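Notes pour l'intervention : arrêt de la cellule à deux bras, retour sur incident
Stultico, revue de sécurité des procédés, dimanche 9 novembre 2025
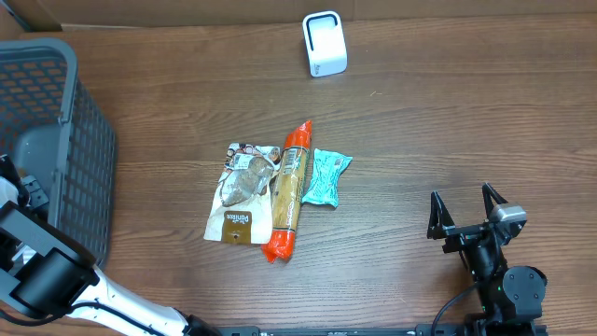 Poste de tri des articles emballés, les deux pinces libres.

Ouverture. Rappeler le périmètre : la cellule Kendby, deux bras, essais de mise en panier. Aucun blessé n'est à déplorer.

Les faits. Au cycle 1037, le bras gauche a poursuivi sa descente après la demande d'arrêt, jusqu'au contact avec le bord du panier. L'opérateur a coupé l'alimentation générale. Le bras droit s'était immobilisé normalement.

Pause. Laisser la salle regarder l'emplacement du panier, à gauche du poste.

Cause retenue. La demande d'arrêt transitait par le superviseur Carar, dont la file de messages était saturée. Le bras gauche ne l'a pas reçue à temps. L'hypothèse d'un défaut de la pince a été écartée après démontage.

Mesures prises. Arrêt câblé sur chaque bras, indépendant du superviseur. Vitesse limitée à 100 mm/s à proximité du panier. Procédure de redémarrage soumise à double validation.

Point ouvert. Le rapport de Lahtinen sur les temps de réponse est attendu en mars. D'ici là, pas d'essai sans opérateur présent.

Questions de la salle.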